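3.2 Hedges as boundaries in the study area

The study area is the older part of Semstead, where most houses were built before the main road was moved to the east side of the village. The streets are narrow, and many plots are closed toward the street by a hedge. In the first round of interviews we asked residents to name the boundary of their own plot that they considered the most important. A large share of them named the street side, even when the plot had a longer common border with a neighbor. Laitinen and Hyvönen found a similar preference in their earlier work in Umeck, but there the plots were larger and the fences mostly made of wire.

For the purpose of this paper, a hedge is a continuous row of shrubs which is cut at least once a year and which a pedestrian cannot step through. Rows of free-growing shrubs were recorded separately and are not discussed in this section. Height was measured from the street side, because the ground inside the garden is often higher than the road. Where the height changed along the row, we used the value that was valid for the longest part.

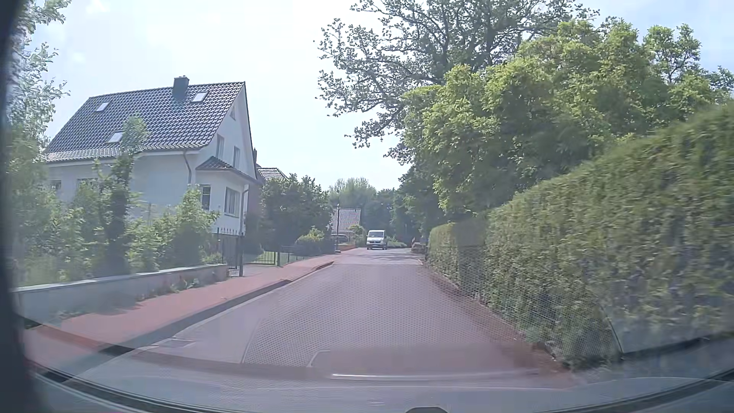

Residents described the relation between house and street in very different ways. Some of them wished to see who is coming, and they kept the planting low or left the front of the garden open. Others told us that the hedge was already there when they moved in and that they only continued to cut it. It is common that both attitudes meet on the same street, and Figure 3 (upper) gives such a case, with a house and its garden on one side of the road and a tall clipped hedge on the other. A person walking between them has a quite different experience to the left and to the right. In the interviews this difference was mentioned mainly by people who walk daily, and seldom by those who use the car for most trips.

The question of who is responsible for the outer face of the hedge was less clear than we expected. The inner face belongs to the household without any doubt. The outer face can be reached only from the road or from the verge, and the verge is in many cases not a part of the plot. One respondent had cut the street side for many years and had learned only in August, from a letter, that the strip under her feet was public ground. She did not stop cutting, but she said that she now feels "a little like a guest" when she is working there. Two other households had made an agreement with the gardening firm Grometti, which cuts both faces on the same visit and does not make a difference between them in the invoice.

The strip at the foot of the hedge was therefore added to our record form after the pilot walk. We noted if it was paved, covered with grass, or bare, and if plants other than the hedge were growing in it. Figure 3 (lower) is an example of the unpaved type, where grass and weeds come up from brown ground along the base. Such strips were usually described by the residents as "nobody's," and they were tended less often than the hedge itself.

Figure 3. Clipped hedges along narrow residential roads. Upper: hedge opposite a house with a garden. Lower: hedge with an unpaved verge at its foot.
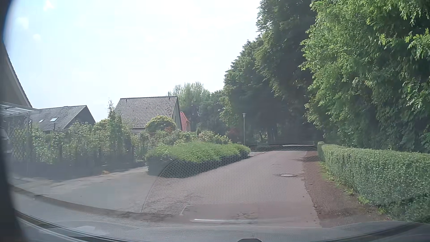
3.3 Interview procedure

The interviews were made in the homes of the respondents or, if they preferred, in the garden. Each interview followed the guide developed by Ruotsalainen, with small changes in the order of the questions. Of all invited households, 95 agreed to take part. The respondents were first asked to draw their plot from memory on a blank sheet, and the drawing was then used as a basis for the talk. We did not correct the drawings, also when a boundary was missing.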